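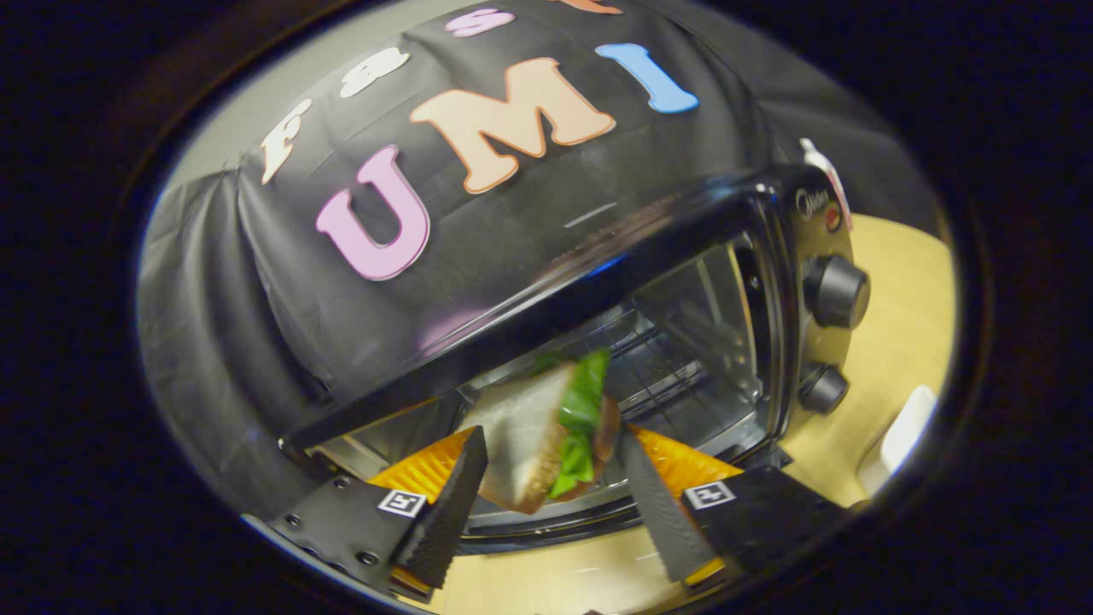

Sitbridge Lyrics Notes is a small collection of song texts with notes about their meaning, written by listeners. Each note is joined to one line of a song, or to a few lines together. Many of the songs speak about ordinary things, and food is the most common one: a half sandwich of white bread with green lettuce, held at the open door of a toaster oven, would be enough for a whole verse in the Gerden part. The notes try to say what such a verse means, and very often two notes do not agree. We keep both.

## Contents

- `songs.csv` - 200 songs, one per row, with title, year and language
- `notes.csv` - 2000 notes, with the song ID and the line numbers
- `labels.csv` - the type of each note: literal, double meaning, story of the band, or rumor

Rumors are kept in the data, but they have their own label. Please do not mix them with the other types when you count meanings.

## Sources

1. **Howells** - folk and country songs, mostly with short notes.
2. **Flarkon** - a closed message board for rock lyrics. Nine threads were removed at the wish of the writers.
3. **Gerden** - kitchen and work songs, with the longest notes in the collection. 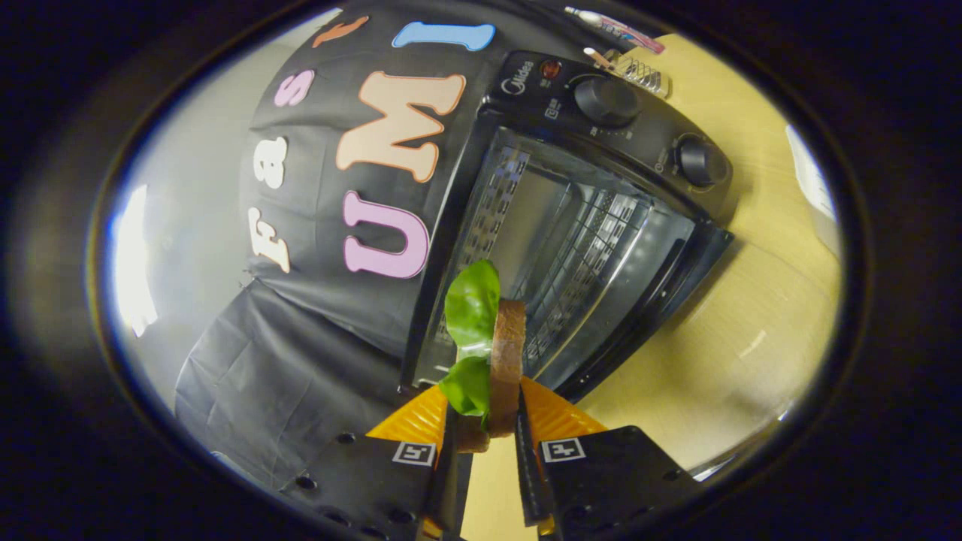

## Known problems

- Line numbers in 24 songs are counted with the chorus written only once. This will be repaired in the next version.
- Some jokes were labeled as literal. If you find one, open an issue and give the note ID.
- Spelling in the notes was not corrected - also not in the titles.

## Use

The notes are free for study and teaching. For the full song texts you must ask the owner of each song.

Last change: 22/01/2021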